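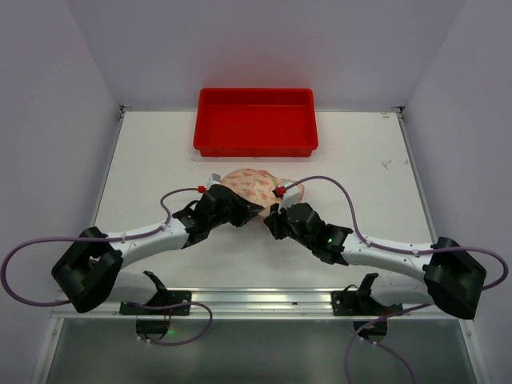 Sharada Varghese wrote:

> I fold everything. Dish towels, napkins, the cloths we use on the cat bowls, all of it in thirds and then in half, standing up in a drawer like file folders. It takes me most of a Sunday evening and by Tuesday the drawer looks like somebody fed it through a mower. My husband reaches for the one at the back every time. Has anyone on this list given up folding small cloths altogether, and if so, what do you do when company comes and wants to dry a glass?
>
> Also, whoever recommended the Sudus drawer dividers: they are an inch too tall for my drawer and I would like a word.

Sharada, it was me with the Sudus dividers, and I'll take the word whenever you're ready. I measured my drawer with the spoon tray still in it.

As to the question, yes. I gave up in August, and I've been waiting for somebody on this list to ask so I could be insufferable about it.

What I had before was a system a lot like yours, with a drawer next to the stove and a second drawer for what I called the good ones, meaning the ones that came from my aunt and had never met gravy. I folded on the dining table while listening to the ball game. I was proud of my corners. Then we had the kitchen floor done, everything in the bottom two rows of cabinets went into boxes for nine days, and the cloths ended up in a heap in a roasting pan on top of the refrigerator. We dried dishes out of that roasting pan for the whole nine days and nothing happened to us.

So now there's a tray. Mine is red plastic, rectangular, with low sides, and small cloths go into it in whatever shape they come off the line. Peach with little pink and red flowers, blue check, the tea towel from Thampi that shrank to the size of a bookmark, they all go in together. A cloth that has been scrunched is still a cloth. It dries a glass about as well as one that's been in thirds.

A few things I learned by doing them wrong:

Low sides matter more than I expected. I started with a deep basket, and the bottom third of a deep basket is an archive. I found a napkin down there from a Thanksgiving I had already apologized for. With a shallow tray you can see what you own, and when it's heaped over the rim you own too much.

Only put dry things in. Folding forces you to handle each cloth, so you notice the damp ones. Dropping doesn't. I had one bad week before I started giving each of them a squeeze on the way in, and I'll spare the list the details of the smell.

Printed cotton looks better in a heap than plain. I don't know why. A plain white towel in a lump looks like a job you haven't gotten to yet, and a flowered one in a lump looks more or less like a flower. If you care about appearances, and I know from the potluck thread that you do, Sharada, put a flowered one on top.

Don't mix sizes. Bath towels tossed in a pile are just laundry. I keep this strictly to things smaller than a pillowcase. Sheets I still fold, badly, with bad language.

Napkins for company are the one place I gave ground. I keep eight of them ironed and flat in the sideboard, under the tablecloth from Grivach, and the household has been told. The household has used 2 of them to clean a bicycle. I bring this up so you'll have realistic expectations of your husband, who is going to reach for the cloth at the bottom of the tray the same way he reaches for the one at the back of the drawer. The difference is that when he pulls it out, the rest of the heap settles back into being a heap, and you have lost nothing. I can't tell you what that did for my marriage.

On drying a glass in front of guests: I pick up a lump, shake it once with some authority, and dry the glass. The shake is the whole trick. People assume that anything shaken out that firmly must have been folded a moment ago.

I know what is coming from the rest of you. The last time I said anything like this I got a long message about the Motura method, with the rolled towels and the labels on the shelf edge, and I did try it, for a month. The rolls came undone. The labels are still there and I now keep onions behind "HAND, GUEST." I have nothing against people who roll. I suppose it's restful. I'd just like those two hours of the weekend for something else, even if lately the something else has been looking for the other half of a pair of gardening gloves.

Somebody will also ask about ironing. I iron the eight napkins and one shirt.

If you want to try it without commitment, leave your drawer exactly as it is and put a tray on the counter for the next load only. Give it two weeks. If you can't stand the sight of it, fold the lot and you're back where you started, out one tray. I'd be curious whether the cat bowl cloths should go in with the rest. I keep mine separate, on a hook, on the grounds that the cat is not particular but my sister is.

About the dividers: if you still have the box, I'll take them off your hands. They'd fit my old towel drawer, which is standing empty except for batteries and a very nice set of corn holders that I have moved from house to house since college and never once stuck in a cob.

I'm at the plant swap on Saturday, May 9, 2026, if you want to bring them along. I'll be the one at the tomato end with dirt on an ironed napkin.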